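August 13, 2022

Unpacking and sorting, snack and tea carton, dining table end of the flat.

Carton came up from Greten yesterday evening and sat by the table overnight. Outer size fine, no crushed corners, tape intact on top and slightly lifted on one short side. Weighed it before cutting anything: 2,216 g on the kitchen scale, tared with the plastic tray. The shipping slip says 3 kg, so either they round up to the next whole kilo or they charge by volume. Worth asking, as the last bill from them had the same figure on it for a box half this size.

Cut the tape with the short blade at its lowest setting. In January I went through the top layer of a carton with the long one and opened a bag of rice flour at the same time, and we were finding it in the chair joints for a week. Short blade only from now on. It is in the left drawer with the string.

What I wanted from today was an order of work that holds for mixed boxes. The plain ones (all one product, all one size) go quickly whoever does them. Mixed ones are slow and most of the delay is paper. You take something out, put it on the slip, find the slip is under the next thing, move that, lose your place on the slip.

First try: everything out onto the table in one go, then sort. Bad. The table fills up and the wrappers get in among the goods. The inner bags are thin and shiny and some of them look full when they are flat. I nearly shelved an empty one.

Second try: back in the box in more or less the order it came, then out again by type. Food first, then anything in plain white packaging, then paper, then waste. The box stays where it is until the end and the waste stays in it. Much better. The table only ever has finished things on it, and at the end the box goes straight down to recycling after one sort through the scraps.

Third try was the same with the printed sheet taken out at the same time as the first food packet, so it can be read while the rest is still in place. I would keep this one. The sheet is what tells you whether the packet in your hand is a sale item or a free extra, and the free extras go on a different shelf.

Notes on the contents, for whoever does the Ukari order next:

Snack packets are slippery and heavier at one end once the contents have slid down. Hold them by the upper part, across the width. If you pinch a corner they swing and the seal takes the load. One seal had started to go on a packet from an earlier box, which I put down to that.

Paper bags come folded and usually stand against the side wall. Leave them until last. They hold their fold if nobody handles them and they can be used again for the Qiu parcels, which are small.

Crumpled plastic: check inside before throwing away. Smooth it out flat, look, then bin it.

Small dark cards are easy to lose against anything black. Put them on the marble-pattern part of the table where they show up. 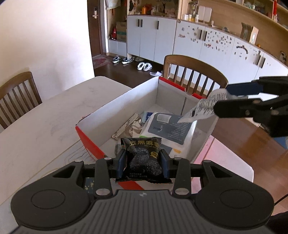 The mochi go in the dry cupboard, second shelf, with the label facing out. I wrote "Wu Hei Ma Shu" on the shelf tape in our letters so that it can be found by those of us who don't read the characters. Same should be done for the other sweets at some point. There is plenty of tape left but the good marker has gone missing.

Shelf label number for this one is 973. The old list has 198 against it, left over from the Endard numbering, and that number now belongs to the sesame paste. I have crossed it out on the printed list and not yet in the file.

The table height is fine for a box this deep if you stand. Sitting down you can't see to the bottom and end up feeling for things, so leave the chairs pushed back on the far side where they are out of the way.

Light was good enough until late afternoon. After that the small print on the white labels is hard work and I would move the whole thing under the kitchen lamp.

Shoes by the front door need to go on the rack before the next delivery. Carrying a full carton in past them means stepping sideways without seeing your feet, and the mat slides on the wood if you catch its edge. Rubber underlay would fix the mat. Added to the shopping list.

To do:
Ask Greten about the 3 kg line on the slip.
Correct 198 to 973 in the file.
New marker, black, fine tip.
Underlay for the doormat.
Repeat the third method on the next mixed carton with a timer running. I didn't time any of today's, so "faster" is only my impression.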